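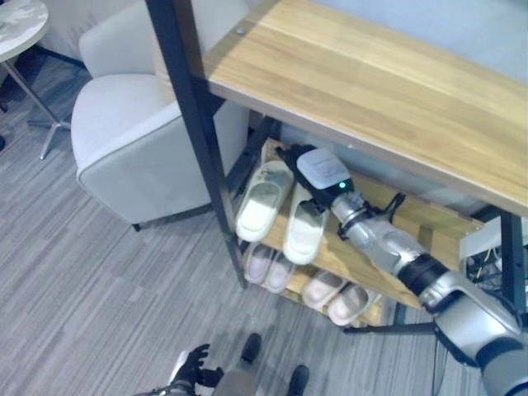

Maite Echevarría wrote: The Pendero channels should have been in the Flillier base package from the first day, and I do not accept that subscribers ought to pay a supplement for them now. When I joined in October I was told by the sales desk that talks with Pendero were "well advanced". I took out a 12-month contract on the strength of it. The channels have arrived, but as an add-on. I should like to know whether other members were told the same.

Reply | Quote | 6 likes

harbour_aerial wrote:

I was told something similar, though I would not go so far as to call it a promise. The wording in my chat record is "we hope to bring you more channels soon". It names no broadcaster and gives no price. Anyone wishing to make a formal complaint should check exactly what they have in writing before they submit it.

On the wider point I disagree with Ms Echevarría. Every channel placed in the base package is paid for by every household. I do not watch Pendero Wildlife or Pendero Home, and I would prefer not to fund them.

Reply | Quote | 2 likes

Macarena Paredes wrote:

With respect to the previous poster, the same argument could be made about the sports channels, which were placed in the base package last year and raised the bill of all subscribers, including those of us who have never watched a match on the service. If the principle is that people pay for what they watch, it should be applied to everything. At present it is applied only to the channels my household uses.

I would also draw members' attention to the on-demand rights. The add-on page lists 16 channels, but only the live feeds are included at present. Recordings can be made in the usual way. Past series are not available, and the help page does not say when they will be.

Reply | Quote | 12 likes
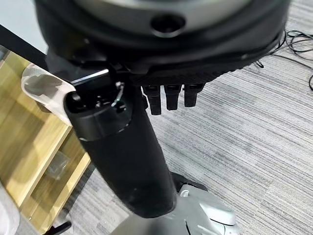

Three short black fingers under a band of mesh fabric.

gilt_edge_tv wrote:

May I ask whether anybody using the Rivas box has been able to receive the new channels? I subscribed to the add-on at 9 a.m. and they appear on my telephone and on the web player. On the Rivas box the guide stops at 379 and nothing is shown after it. I have restarted the box and signed out and in again.

Reply | Quote

harbour_aerial wrote:

The Rivas app requires an update, which must be started by hand. Go to Settings, then System, then Check for Updates. The guide will reload when it has finished. If you have made a custom channel order you will need to add the new channels to it yourself, as they are placed in the hidden list by default.

Reply | Quote | 6 likes

gilt_edge_tv wrote:

Thank you. The update has been applied and the channels are now listed. They were in the hidden list, as stated.

Reply | Quote

flaruvport_resident wrote:

Members in Flaruvport should note that the local news channel has moved to make room for the Pendero block. Existing series recordings have not followed it. I lost two evenings of the regional programme before noticing. Flillier support confirmed to me that the recordings have to be set again and that missed programmes cannot be restored.

I consider this a more serious failing than the price. A supplement can be declined.

Reply | Quote | 6 likes
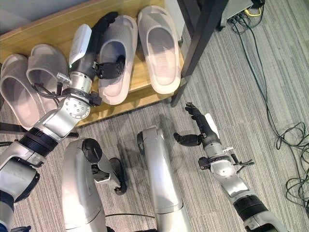

Macarena Paredes wrote:

The add-on page is where most of the confusion begins, in my view. Channels are hidden behind a row of tabs, the price is given only on the last of them, and the live-only restriction is in a note underneath the button. A subscriber cannot compare one bundle with another without opening each in turn. I would ask Flillier to set its bundles out as those slippers are on their wooden shelf, side by side, so that one may look along the row and choose. The regional change described above should have appeared on the same page, with a clear notice to customers in Flaruvport.

Reply | Quote | 2 likes

Maite Echevarría wrote:

I have now checked my own records as suggested. The remark was made by telephone and I have nothing in writing. I have asked Flillier for the recording of the call and will post the reply when it is received. My opinion on the base package is unchanged.

Reply | Quote

harbour_aerial wrote:

Mine is also unchanged, but I agree about the sports channels.

Reply | Quote | 12 likes

16 shares

We use cookies to remember your forum settings and to measure visits. By continuing to use the site you accept our cookie policy. Accept | Manage choices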